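Taking Old Desktops Apart Before They Go to Wostby

18 May 2020

The storage unit in Cundumthorpe goes up in price in January, and I decided I wasn't going to pay to keep a pile of dead desktop computers in it for another year. Most of them came out of the Leiva office when it closed. They have been stacked against the back wall ever since, and every time I needed the ladder I had to move them.

The recycling yard at Wostby will take a complete computer for nothing, but they pay a little for sorted parts. Boards go in one bin, power supplies in another, steel cases in another, and processors are weighed on their own. It isn't much money. I mostly wanted to see which parts were worth keeping before the rest left for good.

I use the same order on every machine. Power cord off first, then I hold the power button in for a while, then the side panel. After that I take out the hard drive, before anything else in the case. A drive is the one part I don't want to lose track of, and on most office desktops it sits in a plastic caddy that comes out without tools. You squeeze the tabs, pull, and unplug the two cables. I write the name of the machine on a strip of masking tape and put it on the drive right away. I have skipped the tape before and spent an evening plugging in drives to find out which was which.

With the drive out, I do the memory. Push the latches at the ends of the slot and the module comes up. Then the cables to the front panel, then the power supply, then the fans. The board comes out last. If I want the processor, I leave the cooler until the board is free, because it is easier to work on at a table than down inside the case.
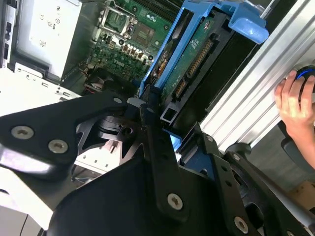
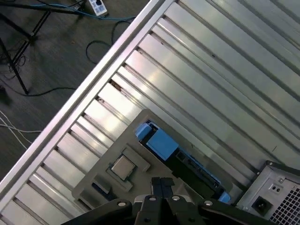
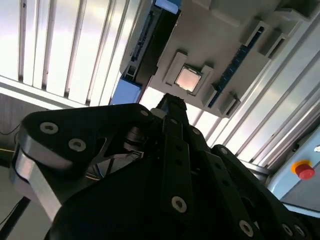
The hard drive on the blue caddy in the first picture, a processor on a gray plastic tray in the second, and a board with its processor and a blue memory module in the third.

Processors need more care than the rest. On the older sockets there is a lever at the side. You press it down slightly, move it out from under its catch, and raise it all the way. Only then do you lift the chip, straight up, holding it by the edges. If the cooler is stuck to it with old thermal paste, don't pull. Twist the cooler a little from side to side until it lets go. I pulled one straight off a few years ago and the chip came with it, and I bent pins that I never did get straight.

For cleaning I use isopropyl alcohol and coffee filters. Paper towels leave lint. Old paste can be close to chalk, and it takes two or three passes before the metal is clean enough to read the markings. I write the part number on the bag, because the printing on these is small and my eyes are not getting better.

I used to drop loose screws into one jar. Now each machine gets a muffin cup, and when the machine is done the useful screws go into a Grukness parts box with 12 compartments. The Grukness is cheap and the lid doesn't close well on one corner, but the dividers go all the way to the top and screws don't migrate when you tip it. Case screws and drive screws look alike and have different threads — you find out which one you have when it stops turning halfway in.

A few things I decided along the way:

I am keeping the memory. It takes up almost no space and somebody always has an old computer that could use more of it.

I am keeping 4 power supplies and sending the others. I don't open power supplies at all. There are parts inside that can hold a charge, and the yard takes them whole.

Drives that still work get wiped and put on the shelf. Drives that click or don't show up get holes drilled through them, and I do that outside with safety glasses on.

Cables I am being strict about. I kept one grocery bag of them and let the rest go. I had been saving power cords for so long that I could have wired the garage with them.

Time is the part I misjudged. I figured on 30 minutes per computer, and for the plain ones that was right. The small cases are slower. Everything in them is folded over something else, and you have to take out the drive cage to reach a connector that on a bigger case would be right in front of you. A stuck screw adds a good while too. For those I use a fresh bit, push down hard, and turn slowly. If the head is already rounded I leave it and work from the other side.

The empty cases take up the most room in the car. I found that the side panels stack flat under the seats and the shells nest in pairs if you take the front plastic off. The plastic goes in our regular bin at Cundumthorpe, after a phone call to make sure they accept it.

Wostby is only open by appointment at the moment, and you stay in your car until they wave you up to the scale. My slot is at the end of the week. I still have the smaller cases to finish before then, and the ladder has to go back on its hooks.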